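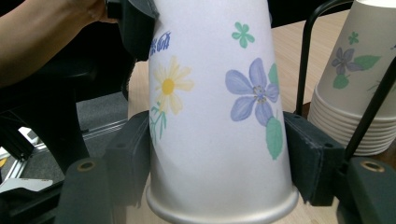

Jul 18, 2021 — crown & bridge bench, Kandlow

Furnace first. Drika run came out with the lower molar a touch chalky on the buccal side again, anteriors fine. Same program as the March batch, so not the program. Checked tray height, one peg was sitting low. Swapped the peg, re-ran two test bars overnight, both look clear enough to me. Shade still a hair light against the tab but would pass.

Stone: new bag of Urnel, set faster than the old one. Had 17 models to pour and lost the last two, went grainy in the bowl before I got to the arch. Smaller mixes from now on pls. Bag is marked with tape on the lid.

Articulator 2 has a loose pin again. Tightened, dont trust it. Use 1 or 4 for anything full arch.

Ngcobo case (upper partial, clasp on the premolar) — rests seat, clasp doesnt. Took a little off the inside with the 300 disc and it dropped most of the way. Still rocks if you push on the left side. Not going to grind more until we have a new impression, the margin on this one is dragged anyway. Called the clinic, left message.

Vacuum gauge on the mixer reads 466 with the lid off, so either it's stuck or I'm reading the wrong scale. Somebody look.

Night guards: trimmed three, one left to polish. Edge on the small one is sharp near the canine, hit it with the felt wheel before it goes out.

To order — pumice, seperating fluid, articulating paper (thin one, the thick is no use to anyone), 2,000 grit sheets.

Compressor drained. Box 6 still waiting on a shade.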